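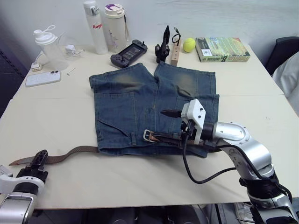

Notebooks > Dye shed > Indigo vat

Last updated: January, 4.20 pm

Vat two has finally come good! Agnes Pringle stirred it before lunch and there was a proper coppery skin on top, with a fat blue flower in the middle. Liquor underneath is a clear yellow-green. Temp 25, which I'd like a bit higher, but I'm not touching it today.

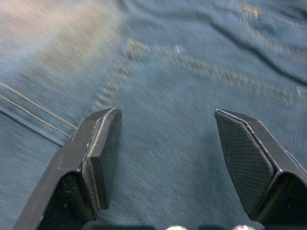 Dipped the Clusholm cotton first, 5 minutes under, 20 out in the air, then again. Third dip was the one where the colour really jumped - I ran next door to show Yoshinori Hirano and dripped all the way back. The Hekness linen took it unevenly, darker along one selvedge. Probably my scouring. Will redo a strip with more soda ash and leave it overnight. 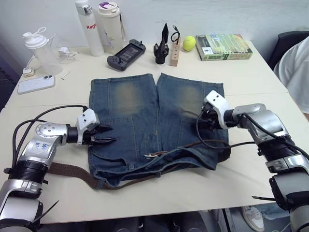

Yoshinori reckons the fructose went in too early last time and that's why vat one sulked. He may be right. Vat one still smells flat and looks grey, so I've fed it a spoonful and put the lid back on.

Swatch 57 is my favourite so far, a soft greyish blue you'd swear was years old. Rub test tomorrow, dry then damp.

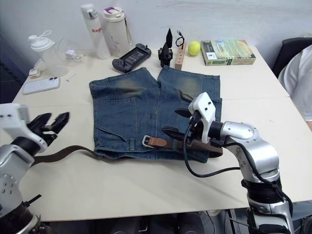 Blue denim shorts with brown belt, on the white table.

Still to do: more lime, label the Panyasiri skeins, rinse buckets.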